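2019-03-14

Melur Lumbantobing has spent 19 years testing coated and printed fabrics, the last eight of them at Brelier, a textile laboratory that takes work from importers and small mills. Most of it concerns how well color and surface finish survive ordinary use. We spoke in the lab's conditioning room, where samples rest at a fixed temperature and humidity before anything is done to them.

The conversation began with table linens, which make up a larger share of the lab's work than I had expected. Lumbantobing attributes this to returns. "Clothing gets washed according to a label, more or less," she said. "A tablecloth gets washed according to what was spilled on it. People use the hottest setting they have, they add bleach, and then they hang it in a window. Every one of those is a separate failure mode, and the customer does all of them in one afternoon."

The basic distinction, in her account, is between dye and pigment. A reactive dye bonds chemically with a cellulose fiber such as cotton. A pigment does not. It sits on the surface and is held there by a binder, usually an acrylic, which has to be cured with heat. Pigment printing is cheaper, uses less water, and works on nearly any fiber or blend, so a great deal of household fabric is made that way.

"People hear that and assume pigment is the inferior product," she said. "For light exposure it often does better. A good pigment blue will outlast a good many dyed blues in a sunny room. Where it loses is rubbing, especially rubbing when wet. The binder is the weak part. If the curing oven ran too cool, or the cloth went through too fast, the print looks perfect on the roll and comes off on a white napkin."

The rubbing test is simple. A square of undyed cotton is fixed over a peg, the peg is moved back and forth across the sample under a set load, and the stain on the white square is graded against a gray scale. It is done once dry and once wet. The grades run from five, meaning no visible transfer, down to one. Brelier has two people grade each square separately, in a booth with controlled light, and a third is called in if they disagree by more than half a step.

I asked whether graders get better with practice. "They get more consistent," she said. "Better would mean there was a true answer somewhere. We send the same squares around again after a few months, without telling anyone, and look at the spread. In June we had a new grader who was tighter than I was. That was useful to know."

Small motifs on a pale ground cause more disputes than solid colors do. A dark solid that loses a little pigment still looks like a dark solid. A scattered print, with berries or thin stems, has sharp edges that the eye uses as a reference, and any softening is noticed early. The ground color matters as well. Pale blue-grays shift toward yellow when an optical brightener in the base cloth breaks down, and the buyer reports that the print has faded when the print has not changed. 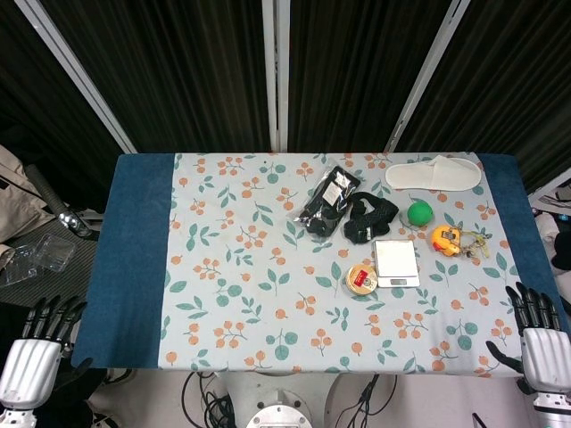
*Orange berries and green-teal leaves on a pale blue-gray ground.*

"I had a case from a mill, Stikance, where the complaint was that the orange had gone brown," Lumbantobing said. "We measured the orange. It was within tolerance of the retained sample. The ground had moved, and the orange looked dull against it. They had spent two months changing the orange."

The remedy was a change of detergent in the mill's wash-off stage and a base cloth without brightener. She said the mill resisted the second part because an unbrightened cloth looks slightly dingy next to a competitor's on a store shelf. They eventually accepted it for one line, sold under the name Esia, and kept the brightened cloth for the others.

Much of the rest of our time went to washing. The lab uses a rotating drum of steel canisters, each holding one specimen, a measured quantity of detergent solution, and steel balls that supply the abrasion. One run is meant to stand in for several home launderings. Lumbantobing is careful about that equivalence.

"It's a ranking tool. If fabric A does better than fabric B in the canister, it will very probably do better at home. It doesn't tell you that fabric A will last 30 washes or 50. Buyers want that number and I won't write it in a report." For clients who insist, the lab runs full-size cloths in domestic machines, and charges for the hours. The longest such job was for an importer called Bhutto, which wanted a cloth for rental use. The test log for it came to 700 lines.

That log changed how she thinks about hems. The printed area held up, but the fabric at the fold of the hem lost color well before the rest, and the thread in one corner shrank enough to pull the edge into a curve. Neither effect appears in a canister test, where specimens are cut flat from the middle of the cloth – "the one part that never gives trouble," as she put it. Brelier now asks for a hemmed corner with every table linen submission and reports on it separately. There is no standard grade for it. The report gives shrinkage along each edge and a photograph.

On advice for households she was brief. Wash a pigment print inside out if it can be turned, or folded face inward if it can't. Keep the spin moderate. Do not rub a stain on the printed side with a brush; press it from the back with a damp cloth and repeat. Iron on the reverse. She does not recommend vinegar as a color fixative. It has no effect on a cured acrylic binder, and the reactive dyes are already fixed or they are not.

She is currently working on a wet rubbing procedure for coated cloths, where the white cotton tends to stick and drag, and the result depends on how long the operator waited after wetting it. The draft specifies the wait in seconds. Two of the lab's clients have agreed to supply fabric for the trial, and the first set was conditioning on the rack behind us while we talked.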